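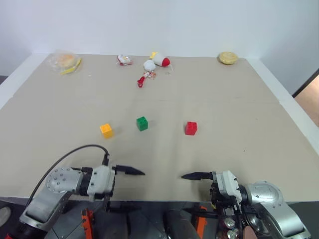

Site visit: Briron paper mill and water treatment plant, Gondeo

Feb 27, 2024

The Briron mill sits on the east bank of the Fontes River, just below the Gondeo weir. It makes uncoated packaging paper from recovered fibre and has its own treatment plant on the same block. Our group was there for the treatment side, but the tour started at the bale yard and followed the fibre through, so these notes do the same.

Bale yard and pulping

Recovered board comes in by truck and is stored under an open-sided roof. Bales are graded by eye and by a moisture probe. Anything too damp goes to the end of the row and is used first, before it starts to sour. The pulper is a vertical tub type with a rotor in the base. Wire and plastic are drawn off as a continuous rope, called the ragger tail, and cut up at the end of each shift. The guide said baling wire is still the main cause of rotor wear.

Screening takes place in 2 stages. Rejects from the second are pressed and sent to landfill, and the mill pays by weight, so the press matters more than its size suggests.

Paper machine

We viewed the machine from the gallery on the drive side. Hearing protection is required from the stairs onward. The wet end was down for a felt change, which meant we could stand close to the headbox but saw no sheet forming. The dryer hood was still warm enough to be uncomfortable. Nominal grammage on the current order is 200 grams per square metre.

Water treatment

White water is clarified by dissolved air flotation and most of it goes back to the pulper. The remainder passes to an aerated lagoon, then a settling pond, then the river outfall. Retention in the lagoon is 28 days at normal flow. Colour in the final effluent was a light tea brown. Odour was slight at the lagoon and stronger at the sludge belt, as expected.

The new dosing skid, supplied by Daneo, replaced a manual system last March. It adjusts polymer feed from an inline turbidity reading. Operators like it, with one complaint - the sensor window fouls and has to be wiped by hand every shift. A self-cleaning head is on order.

Practical notes

Steel-capped boots are compulsory and the mill does not lend them. Parking is off Weir Road, not at the main gate. Bus 348 stops across from the office, but the return service is thin after mid-afternoon. Photos are allowed in the yard and at the ponds, not in the machine hall. Allow three hours, plus time for the induction video.

© 2024 Fontes Valley Water Study Group | Contact us | Back to top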